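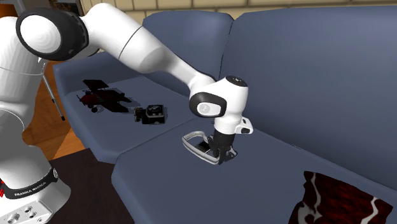
My uncle Lech Gajewski left 3,000 slides when he moved into the assisted living place, and in June they came to me. I had the dry closet. My cousin had a basement that floods, so there wasn't much discussion.

They were in Rorker boxes, the gray cardboard kind with a metal clip, 200 slides to a box. Some of the boxes were labeled on the end in pencil. A few labels were helpful ("Lake, kids, boat") and a few were only a number that matched a notebook no one has been able to find. Lech says he threw it out in the eighties. His daughter says he would never throw out a notebook.

I got a quote from a scanning service first. They wanted 800 dollars for a basic scan with no dust removal, and they wanted the slides mailed in. I didn't like either part. I bought a used Zornero slide scanner from a man two towns over and figured I could sell it again when I was done.

The Zornero takes four slides at a time in a plastic holder. At the setting I use, a holder takes a little under six minutes. You can make it go a lot slower by turning everything up, and for the first week I did, until I compared two scans of the same slide side by side and couldn't pick out the better one. Most of these were shot handheld by a man who was also holding a toddler. There is only so much detail in them. I turned the resolution down a step and never went back.

Dust is the real work. I tried canned air, which blew the dust from one slide onto the next. A rubber bulb blower and a soft brush do better. For fingerprints I leave the slide alone unless the print is across a face. I ruined one early on by rubbing it, a picture of a parked car, so no great loss, but it made me careful.

I also stopped scanning everything. That was the biggest change. My first plan was all 3,000, in order, box by box. Then I hit a box that was almost entirely clouds from an airplane window and asked Lech if he wanted them. He said, "What clouds?" So now I sort first.

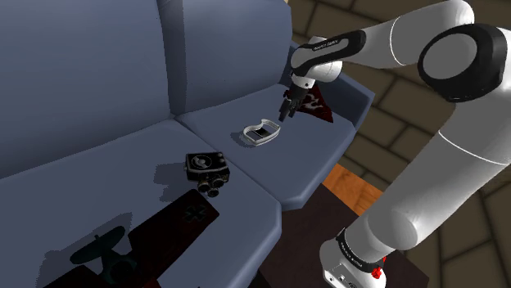
Sorting goes faster than I expected once I stopped holding each slide up to the window. I use a small light pad and a loupe, and I can get through a box in an evening. For the first few boxes I worked at the kitchen table and had to clear it all off before dinner. The sofa works better. It has two seat cushions, so one gets the slides I'm going to scan and the other gets the ones going back in the box, and the crease between the two backrests gives me a line to keep the piles apart. The padded armrest on the right is where I lean when my back gets tired. The only problem is that you can't sit down until you finish.

What I keep: anything with a person in it, anything with a house we lived in or visited, and anything with writing, like a shop sign or a street name. What goes back: sunsets, most flowers, zoo animals, duplicates. Nothing gets thrown away yet. The rejects go back in their boxes with a slip of paper saying so.

The signs have been more useful than I thought. One box had no label at all, just people in coats standing on a sidewalk. I had guessed it was Chicago. Then I found a slide with a bakery in the background, and the name over the door was Szczepańska. My aunt knew it right away. It was the bakery down the block from where her mother grew up, and the trip was the one they took the year before I was born. That dated the whole box.

For file names I tried a few systems and ended up with box number, slide number, and a short description. I had been using Mivano to tag faces, and it did all right with adults, but it decided that every baby was my cousin Felicidad Enriquez. She thinks this is funny. I went through and fixed those by hand, and since then I just type the names in myself.

The finished scans go on a 128 gigabyte thumb drive and a copy goes on the backup drive in my desk. I mailed the first thumb drive to Felicidad last month. She called to say that the woman in the green dress in box 4 isn't Aunt Helen, it's the neighbor, and that the dog was called Button. I have added both.

I take my laptop along when I visit Lech, usually after lunch when he's most awake. He doesn't care much about the family ones. He wants to see the cars. He can tell me what he paid for each one and what went wrong with it, and I have started writing that down too, in a file by itself. I wish I hadn't rubbed that parked car.

I'm on box 9. It's labeled "Misc."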